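## Care of Furniture and Display Items

Residents of Javier House are reminded that the shared sitting rooms will be inspected in March. The Housekeeping Office, under Mr Dindo Tan, has revised its guidance on dusting, which now covers picture frames, plant pots and small ornaments as well as the tables on which they stand.

Frames should be laid flat before they are wiped. A dry cloth is sufficient for the glass and the surround. Sprays must not be applied directly to either, as liquid may seep behind the glass and mark the print. Pots and boxes should be lifted, not pushed, when the table top is cleaned.
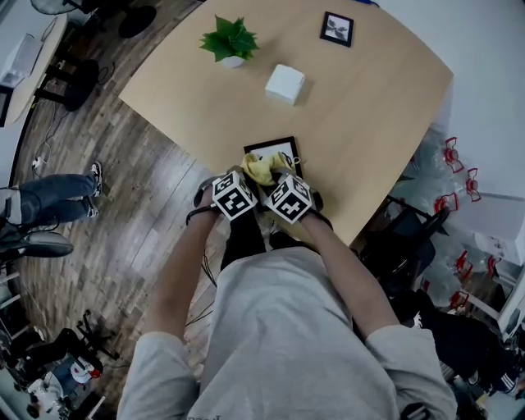 *Wiping a black picture frame with a yellow cloth at one of the round-edged tables.*

Clean cloths may be collected from the Flirkport Room between 9 a.m. and noon on any Tuesday. Used cloths are to be returned to the marked bin and should not be left on radiators. Damaged frames should be reported to Mr Benjie Macaraeg on extension 259, quoting the room name and the number on the back of the frame.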